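I gave up on protecting the whole bench years ago. What I do now is keep one white board on top of it and do all the messy stuff there, and I wish I'd started sooner! Glue, sanding, fiddly little screws you'd never find again on bare wood (I've lost plenty) – it all happens on the board, and the tabletop underneath gets to stay a nice tabletop.

My friend Lụa Trình got me into it. She has 2 boards, one for gritty jobs and one for clean ones, and swaps them over when she's done. I only have room for the one, so I clean it more often.
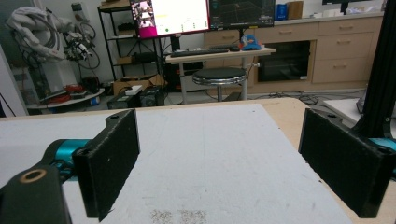
For plain dust, go over it with a dry cloth first and only then a damp one. If you start wet you just make gray paste and push it into the streaks. A drop of dish soap handles most fingerprints. Dried glue I leave alone overnight and then lift with an old plastic card, held nearly flat.

Rough patches are another story. Once the surface is worn it grabs dirt, and scrubbing harder makes it worse (ask me how I know). I flip the board and use the other side, or turn it so the bad bit is away from where I work. When both sides are shot, it gets cut up for glue-spreading scraps.

Oh, and lift the board every week or so and wipe under it! Grit creeps in there and scratches the wood every time the board slides. Mine had a good 6 months' worth before I thought to look, and I'm still sanding out the marks.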